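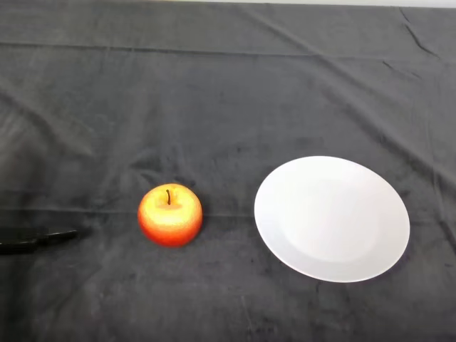
Vol. 20, Issue 151

From: Lindiwe Lekota
To: Clondgate Still Life List
Subject: Re: dark cloth, and what to put on it

Hello all,

I said on Monday I would answer this properly once I had the table set up again, so my reply is in between the quoted bits.

> I have been trying to set up a simple fruit subject for my
> November pieces and I can't get on with the background. I've
> used a cream tablecloth and a pale blue sheet. In both the
> plate disappears. Would a black cloth be too heavy?

Black can be heavy. I use a dark charcoal grey, and I would try that first. The apple and the plate both show up well against it, and you can still see the folds, which you lose on a true black. Mine is a plain piece with no pattern. I bought it as a remnant from Flanagan's in the arcade and it is big enough to cover the whole table top with some to hang over the front.

I don't iron it. A few creases behind the objects give you something to draw in the top half of the paper. If you iron it flat you end up with a large grey area and nothing happening in it, and then you start inventing things. If a crease runs straight into the top of the fruit, move the cloth a little.

> Do you use real fruit or the artificial sort? Mine went soft
> before I had finished the second drawing.

Either will do. For anything that takes more than two evenings I would go for artificial. The better ones have the colour change done properly, yellow at the top going through orange to red lower down, with a bit of speckle where the two meet. That speckle is worth getting in. Use the side of the pencil for the orange first and dot the red over it, and leave the paper nearly bare for the pale patch under the stem. The hollow round the stem wants a deeper gold than you think. People tend to put brown in there straight away and it looks like a hole.

Real apples have more variety in them, but you have to work fast, and the lamp doesn't help.

> I can never get the plate right. It always looks as if it is
> sliding off the table.

Most plates do on the first go. Use a plain white one with nothing printed on it. Seen from above and a bit to the side it makes a broad oval, and if the long axis slopes down to one side, draw it sloping. A lot of us straighten it up without meaning to. Put the long axis in as a faint line before anything else and rub it out later.

Then do the rim. The line between the rim and the well is very faint on the upper side and easier to see at the bottom, so only draw it where you can see it. If you take it all the way round at the same strength you get a target. The shadow under the lower right edge does most of the work of making the plate sit down. It isn't pure grey either, I see a little purple in it and I put that in lightly.

> How far apart should things be?

I leave a gap between the apple and the plate slightly narrower than the apple. If they touch, you get an awkward join. If they are much further apart you have two drawings. I also like to keep everything in the lower half.

Try the plate empty to begin with. You can put a slice of something on it in the next drawing, when you have got the oval.

> Last thing, what paper?

I am on the Plositz pad, the smooth one. The Proveck is cheaper but it won't take more than three layers of pencil before it goes shiny, and you will want more than that for the red. Do the cloth last, and keep a clean sheet under your hand while you do it. I ruined the plate on one of mine by leaning on it with charcoal on my wrist.

If anyone has found a way of fixing the dark areas without the white going dull, please post it. I have tried two sprays and was not pleased with either.

Regards,
Lindiwe

Recent messages on this list
- Drawing ellipses without a template
- Re: Re: Lamp on the left or the right?
- Proveck pads, is the new batch thinner?
- Onions (was: Subjects for November)
- Cutting your own mounts
- Swap: spare Plositz pad for soft pencils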